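Granite Sealers: Questions We Get

Do I need to seal my granite at all?
Maybe not. Plenty of stone goes decades without it and looks fine. Put a spoonful of water on the counter and come back in ten minutes. If the stone under it has gone dark, it's soaking water up and a sealer might help. If it hasn't, save your money.

The shop told me to reseal every six months.
Did the shop sell you the sealer? We see this advice mostly on invoices. Do the water test once a year, say every January, and go by that.

Are the "15-year" sealers any good?
We've read the Prollow warranty. It covers food stains only, it's void if you use the wrong cleaner, and you have to register within 40 days. Whether the stuff lasts fifteen years is anyone's guess, as it hasn't been on sale that long.

What about Mokness and Gistis?
We put both on offcuts of the same slab and left oil on them overnight. We couldn't tell them apart. Gistis costs twice as much and smells nicer.

Will sealer stop scratches or heat marks?
No. It slows down liquids. Anyone promising more is selling something.
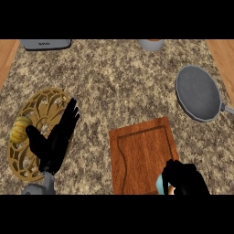 Busy patterns also hide a lot. People with mottled brown or beige stone often swear by their sealer when what they have is a surface that wouldn't show a coffee drip anyway. White and pale gray slabs are where you find out.

Is a polished finish better than honed?
Polished stone tends to take in less. Some sellers talk about grit, as in "finished to 3000." Ask what that means for your stone. We rarely get a straight answer.

Someone quoted me $600 to seal my kitchen. Fair?
For a job you can do with a rag in an afternoon? Get it in writing what product they use and how many coats. Molefe wanted $1460 for a "lifetime treatment" on a similar kitchen and wouldn't name the product at all.

Can I use vinegar to clean it?
We wouldn't. Warm water and a little dish soap does the job. The special sprays are mostly that with perfume added.

Do you sell sealer?
No.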